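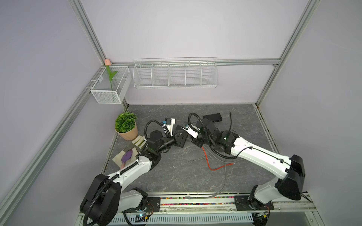 Masent Wagon

The Masent Wagon is a compact five-door station wagon with a gasoline-electric hybrid powertrain, sold by the Masent car company as the longer-bodied companion to the Masent hatchback. It is front-wheel drive in all versions and seats five. The car has been through two generations. The first was built with a conventional gasoline engine and, late in its run, a mild hybrid option; the second is sold only as a full hybrid.

The model is known mainly as a fleet and family car. It has been used by driving schools, delivery firms and taxi operators, and it has a modest following among private buyers who want a low load floor and do not want an SUV.

Background

Masent had sold a small hatchback for several years before it offered a wagon. Dealers had asked for one repeatedly, and an early proposal used the hatchback's rear doors with a longer roof and a vertical tailgate. That version was shown to dealers as a full-size model and dropped, as the rear door opening left too little room for a child seat to be lifted in.

The approved design used a longer wheelbase and rear doors of its own. Javiera Bravo, who led the body design team, kept the hatchback's hood, front fenders, windshield and front doors. Everything behind the center pillar was new. The roof rails were originally an accessory but became standard before production began, after it was found that the mounting points leaked on cars where the rails had been left off.

First generation

The first Masent Wagon went on sale with a single engine, a four-cylinder gasoline unit mounted crosswise and mated to a five-speed manual transmission. A four-speed automatic was added in the second model year. Front suspension was by struts and rear suspension by a torsion beam, with stiffer springs than the hatchback to allow for heavier loads.

Two trim levels were offered at launch. The base car had steel wheels, cloth seats, manual rear windows and a radio with four speakers. The Touring had alloy wheels, a leather-wrapped steering wheel, cruise control, a cargo cover and power windows on all four doors. Air conditioning was standard on the Touring and optional on the base car, though few cars were ordered without it.

The midlife update brought new headlights, a different grille and a revised dashboard with the clock moved from the roof console to the instrument cluster. The four-speed automatic was replaced by a continuously variable transmission. A mild hybrid version followed, using a belt-driven starter-generator and a small battery under the front passenger seat. It could restart the engine quickly at traffic lights and give a small amount of help when pulling away, but it could not drive the car on electric power alone.

Sales of the mild hybrid were slow. It cost more than the regular car, and the space taken by the battery removed the storage drawer that owners of the earlier cars had liked.

Second generation

The second generation was a new design with little carried over. It is longer and wider than the first, with a lower roof and a more steeply raked tailgate. The torsion beam was replaced with a multilink rear suspension, which made the floor of the cargo area narrower between the wheel wells but improved the ride with a full load.

The engine works with two electric motors. One acts mostly as a generator and also starts the engine; the other drives the front wheels. At low speeds the car can run on its battery for short distances. At steady highway speeds a clutch connects the engine directly to the wheels. Combined output is 155 horsepower. There is no conventional gearbox, and drivers select drive, reverse and park with a short lever on the center console.

The battery sits under the rear seat, where it takes no room from the cargo area. It is cooled by air drawn from the cabin through a vent beside the rear passenger's left foot. The owner's manual asks that this vent be kept clear, and a blocked or dusty filter at this point is a common cause of reduced electric assistance in older cars.

The car cannot be plugged in. A plug-in version was announced but did not reach production.
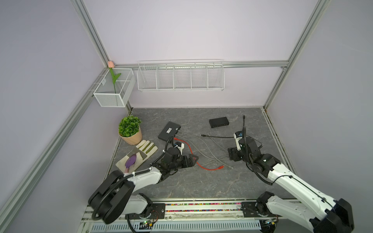 Interior and cargo area

The rear seat folds in two sections split 60/40. On the Touring and higher trims, levers inside the tailgate opening release the seatbacks. The cargo floor can be set at two heights. In the upper position it is level with the folded seats and leaves a shallow covered space below; in the lower position it gives more height but leaves a step at the seatbacks.

A tire repair kit was supplied in most markets. A compact spare was a dealer option and can only be carried with the floor in the upper position. Buyers of used cars often find that the foam tray from the repair kit has been left in place under a spare added later, so that the floor does not close flat.

The dashboard has a 9-inch touchscreen on all but the lowest trim. Climate controls are separate knobs below the screen. Early cars had touch-sensitive volume controls, and these were replaced with a knob in the second model year following complaints from owners and reviewers.

Trim levels

The second generation has been sold in three trims.

Wagon: the standard car, with 16-inch steel wheels and covers, cloth seats, automatic headlights, a rearview camera and lane departure warning.

Touring: adds alloy wheels, heated front seats, the larger touchscreen, blind spot monitoring, dual-zone climate control and the seatback release levers.

Touring Plus: adds a power tailgate, a heated steering wheel, synthetic leather upholstery, front parking sensors and a panoramic glass roof. The glass roof lowers the roof load limit, and cars fitted with it carry a separate label inside the driver's door.

A commercial version without rear seats was built in small numbers for fleet customers. It has a flat load floor, a steel bulkhead and solid panels in place of the rear side windows.

Production and sales

Both generations have been assembled at the Rodgate plant, on the same line as the hatchback. When the second generation was introduced the plant closed for part of the summer so that the body shop could be refitted, and deliveries that had been promised for July began in the fall. Seats and interior trim are supplied by Xie, whose works are next to the plant.

In several markets the car was distributed by Sotosell, an importer that also handled fleet leasing. Cars sold by Sotosell were fitted with rubber floor mats, a cargo net and a dealer alarm before delivery. The alarm draws a small current when the car is parked, and it has been blamed for flat 12-volt batteries on cars left standing for several weeks. Sotosell later supplied an updated control unit, fitted at no charge during regular service.

Reception

Reviews of the first generation praised its load space and visibility and criticized its road noise. The automatic transmission was widely described as slow to respond. Testers preferred the manual, which was dropped when the second generation arrived.

The second generation was received more favorably. Fuel economy in city driving, rear legroom and the quiet cabin at low speeds were commonly mentioned as strengths. Criticism centered on engine noise under hard acceleration, the high price of the Touring Plus and the lack of all-wheel drive. Several reviewers noted that the raked tailgate made the second car less useful than the first for tall items, even though its measured cargo volume was greater.

Maintenance and known faults

The hybrid system is covered by a longer warranty than the rest of the car, on condition that the cooling filter is inspected at each scheduled service. Brake wear is low, as much of the slowing is done by the drive motor, but the rear brakes can rust on cars used only for short trips.

A recall covered the second-row outer seat belt buckles on early second-generation cars. A second recall concerned the power tailgate, whose support struts could lose pressure in cold weather. In both cases the parts were replaced by dealers.

First-generation cars are prone to corrosion around the rear wheel arches and at the lower edge of the tailgate. The rubber seal at the base of the tailgate window hardens with age and lets water into the spare wheel well, where it may go unnoticed until the trim is lifted.

See also

Masent hatchback
Rodgate plant
Hybrid electric vehicle
Station wagon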